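The Second Life of a Saucepan
By Damilola Idahosa
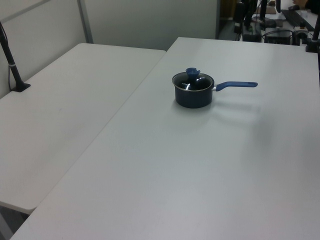 A small saucepan with a glass lid and a long blue handle.

The repair counter at Nwosu Hardware in Galard opens at 4 on Fridays, and there is usually a line. People bring kettles, lamps and colanders, but the biggest share of the work is cookware, mostly loose handles and missing lid knobs.

The shop started keeping a ledger when the counter opened in September. By the end of winter it listed 1,052 items. Most were fixed while the owner waited. A new screw and washer cost less than a cup of coffee, and the shop charges a flat $2 for labor.

Warped bottoms are harder. A pan that rocks on a flat burner heats unevenly, and hammering it flat rarely lasts. Those go in the scrap bin, which a dealer from Trutska empties twice a month. Worn nonstick coating ends up there too, although one workshop in Vondance will recoat a pan if the customer sends at least 20 at a time. A school kitchen did that last fall and was happy with the result.

I took in my mother's soup pot, which had been missing a rivet for years - we held the handle with a folded towel and thought nothing of it. The new rivet is shinier than the old one. The pot is back on the stove, and the towel is back in the drawer.

The counter closes at 7. Bring the lid if you have it, and wash the pan first.

14 comments | 63 shares
Contact us | © All rights reserved | Back to top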